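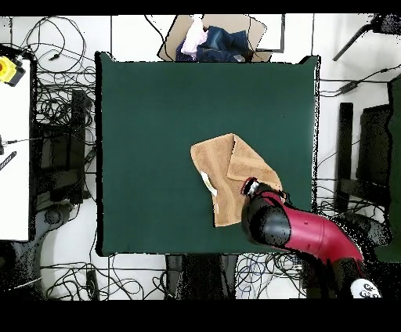
The Long Soak

I gave up on my bathroom in September. The boiler had been making a noise like a cow for weeks, the landlord had stopped answering, and I'd got used to washing in stages with a kettle. So when a friend mentioned there was a bathhouse in Priltlow, a proper old one with a hot pool and a plunge, I was on the bus before she'd finished telling me where it was.

I should say I'm not a spa person. I've been to one once, for a hen do, and spent most of it worrying about my paper knickers. The Magyar Baths are a different thing altogether. You go in through a side door next to a tyre shop, pay your 18 pounds at a hatch, and get handed a rubber wristband and a towel. Then you're on your own. There's no menu of treatments and no pan pipes, and the only rule I could find was a sign asking people not to eat oranges in the steam room (I have thought about that sign a lot).

The regulars have an order they do things in, and I worked it out by shuffling after them. Shower first. Then the warm pool, for as long as you like, then the steam room, then the cold plunge, which I skipped on my first visit and have been made to feel bad about ever since. After that you sit on a bench and do nothing for a bit, and then you start again.

It's the bench I've come to love. I can't remember the last time I sat in a room full of strangers with no phone in my hand. People talk, too! I've heard the whole story of a disputed hedge, in instalments, over four visits. I've been given a recipe for plum dumplings by a woman whose face I couldn't see for steam. When I made them at home they fell apart in the pan, so I must have missed a step somewhere in the mist.

The plunge, then. I did it in the end, on my third go. You walk down five steps holding a rail, and every step is a fresh insult. I made a sound I'm not proud of. But getting out is glorious — your skin fizzes, your head goes quiet, and for ten minutes you could lift a car. I slept that night like I haven't slept in years.

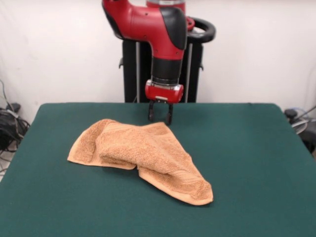
So do you need to bring anything with you? Flip-flops, a swimming costume and a big bottle of water, and that will see you right.

I'd add a woolly hat for the bus home, mind you. Wet hair in October is no joke, and the one hairdryer in the changing room has a queue and smells of toast.

There's a café upstairs called Fusus, where everyone drifts afterwards looking pink and stunned. The soup is good. The coffee isn't, though I drink it anyway, and they do a poppy seed cake that comes in slabs the size of a paperback. I've seen people eat two. I've been one of those people.

I did try the posh alternative, in the interests of fairness. Pelta is a day spa half an hour out of town, all slate and low lighting, and a friend had a voucher. It was lovely, I suppose. Somebody brought me cucumber water. There was a salt room and a heated lounger, and a woman in a tunic asked me in a whisper what my intention was for the day. I said lunch. Everybody else was in a couple and spoke very softly, and by three o'clock I was missing the hedge.

My boiler has been fixed since, by the way. The landlord turned up one morning as if nothing had happened and had it going in 20 minutes. I've got as much hot water as I want now, and I still get the bus to Priltlow once a week with my flip-flops in a carrier bag. The hedge business is going to mediation next, and I want to be on that bench when the news comes in.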